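Projektbericht Schuhablage, Gruppe 3
Modul Wohnen auf kleiner Fläche, Abgabe 11. Februar 2025

Ausgangsfrage

Im Exposé hatten wir behauptet, ein kleines Regal mit zwei Ebenen schaffe im Flur Ordnung. Nach der Arbeit daran bin ich davon weniger überzeugt. Ordnung schafft zunächst der Mensch, der die Schuhe hinstellt, und der kam in unserem Exposé kaum vor.

Vorgehen

Im Wohnheim Briem haben wir 18 Bewohner befragt, wo ihre Straßenschuhe abends landen. Die meisten nannten den Boden neben der Tür, auch diejenigen, die ein Regal besitzen. Danach wurde das Abstellen und Herausnehmen auf einer Tischplatte geübt, immer mit einem Paar und nach demselben Ablauf. Ein Tisch ist allerdings kein Flur. Wer vor einer Platte arbeitet, bückt sich nicht, hat keine Tasche in der Hand und keine Eile. Die Übertragbarkeit halte ich deshalb für gering.

Beobachtungen

Die obere Ebene wurde fast immer zuerst belegt - die untere blieb oft leer, obwohl sie gleich viel Platz bietet. Ausgerichtet wurden die Schuhe meist erst in einem zweiten Griff an der Ferse. Im Entwurf Vimel war dieser zweite Griff nicht vorgesehen, die dort angesetzten Zeiten sind also zu optimistisch.

Offene Punkte

Stiefel und nasse Schuhe fehlen völlig. Auch die Frage, ob jemand nach einigen Wochen noch sortiert, können wir nicht beantworten. Eine Nachbefragung ist für Mai geplant, bis dahin würde ich keine Empfehlung aussprechen.

Schwarze Stoffschuhe auf der oberen Ebene, rechts die Hand an der Ferse:

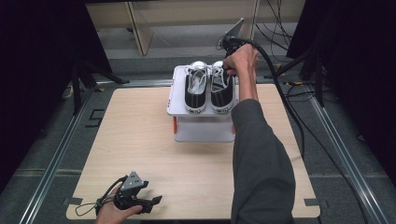 Verfasser: T. Zelance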